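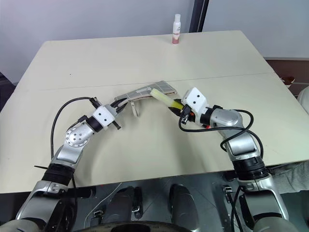
The long table, with the seam that runs across its top.

Jul 19, 2021

On the Keeping of Household Papers

Readers of this blog have written on several occasions to ask how long a household should retain its papers, and in what order. The present entry sets out the practice I have followed since my mother's affairs passed into my hands. It is offered as one household's policy and does not replace the advice of an accountant or an attorney.

The estate, if so modest a collection may be given that name, arrived from Tondness in nine cartons. The cartons held receipts, warranty cards, bank statements, letters, and a quantity of recipes clipped from newspapers. None of it was dated on the outside. The first decision, and in my view the most important one, was to open a single carton at a time and to close it again before the next was brought in. Departures from this rule were made twice and were regretted on both occasions.

Papers were divided according to the length of time they must be kept. Permanent papers include certificates of birth and marriage, deeds, military discharge papers, and wills. Papers of limited term include tax returns, loan agreements, and insurance policies. Everything else was treated as current and was reviewed after 90 days. A review does not oblige the reader to discard anything. It obliges the reader to look.
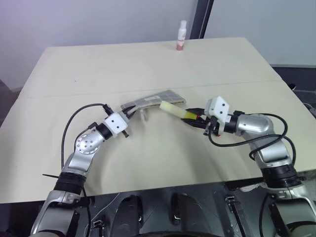
The matter of sorting space deserves more attention than it commonly receives. My early sessions were held on a bed, where the piles slid into one another whenever I reached for the lamp. A flat table against a wall is greatly to be preferred. Where the top is divided by a seam, as on the table shown, the seam may serve as a boundary: papers awaiting a decision remain on the farther side, and papers already decided are placed on the nearer side. I have used the join between the leaves of my dining table in the same manner, and it has prevented a good deal of double handling.

Sessions should be limited to 60 minutes. Judgment declines after that point, and I have the evidence in the form of a perfectly valid appliance warranty that went out with the recycling one evening in September. Letters should be excluded from sorting sessions altogether. They will be read, whatever one intends, and the hour will be lost.

With regard to containers, I have tried several. The Riltcombe box file is sturdy but too deep for a standard shelf. The Cernwood folder is adequate for papers of limited term, provided that it is not filled past the crease. For small items such as keys, spare buttons, and foreign coins, a zippered pouch is sufficient, and it should be labeled on a tag 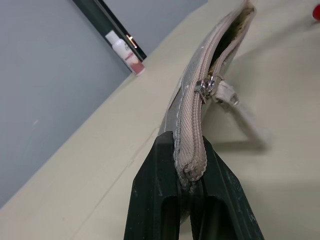
or on a card placed inside, as adhesive labels do not hold well on fabric. The contents should be listed on the card. My mother's keys carried no tags at all, and four of them remain unidentified to this day.

Correspondence on this subject was received from Eusebio Prieto, who reports that he scans every paper and keeps no originals apart from the permanent ones. His scans number up to 400 in a year. I respect the method but have not adopted it. A scan must be named before it can be found, and I have not shown myself to be reliable in the naming of files. Those who wish to attempt it should settle on a pattern before the first page is scanned, with the year

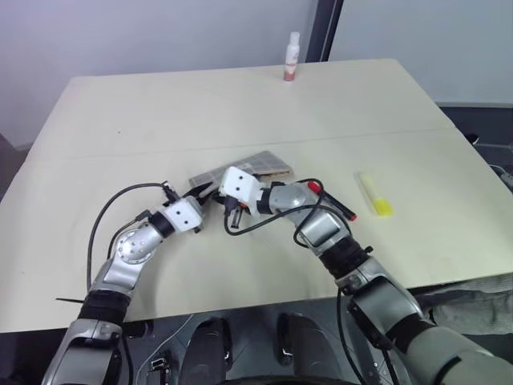

placed first, the name of the issuing party second, and a plain word for the subject third. The Smadi index cards I described in an earlier entry may be used alongside the scans, at one card per folder.

Tax returns in this household are kept for 10 years, a period longer than the one my accountant recommends. She has been informed of my position. Papers that have passed their term are shredded on the first weekend after filing, and the shreds go to the compost, with the exception of glossy stock and window envelopes.

The recipes have not yet been sorted. They occupy the ninth carton, and a separate entry will be devoted to them when the work has been done.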